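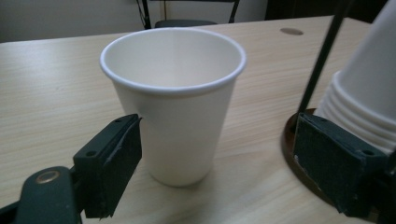
1/14/18. Sunday, and a quiet one, so I finally got a proper start on the sourdough rye trials for the Wirnbridge bakehouse. The starter is the Jaunzems one, fed last night at equal weights and left on the shelf over the proofer, and it had a lovely sour apple smell by the time I came in. I did the float test the lazy way, with a spoonful dropped into a plain white paper cup, the kind that's wide at the rim and narrow at the base, and I'll say again that the taper is a nuisance for judging rise. A starter that doubles in volume in one of those doesn't double in height, so please use the straight-sided jars for anything we mean to write down.

Dough one was 500 g of the Plaltton dark rye, water at 78 per cent, salt at two. Mixed by hand, as the small mixer still has that grinding noise on second speed and I'd like it looked at before we lean on it. The dough came together sticky and grey, much like wet mortar, and I was quite fond of it. Bulk took longer than I'd hoped. The room was chilly when I came in and I didn't think to warm the flour, which I knew perfectly well from October and forgot all the same.

Dough two, same again with the Fovorska medium rye. Slacker by a good margin, and it spread when I turned it out. I'd drop the water to 74 next time, or maybe 72 if the bag is as fresh as it smells.

Both tins weighed in at 1,669 g together before baking, tins not included. Baked hot for the first 14 minutes with steam, then turned down and left until the middle read right on the probe. The dark loaf has a nicer colour and a bit of a crack down one side. I haven't cut either one, and I'd be grateful if they were left in their tea towels until tomorrow afternoon, however good the room smells in the morning.

Still to do: order more caraway, scrub the long tin, feed the starter before locking up.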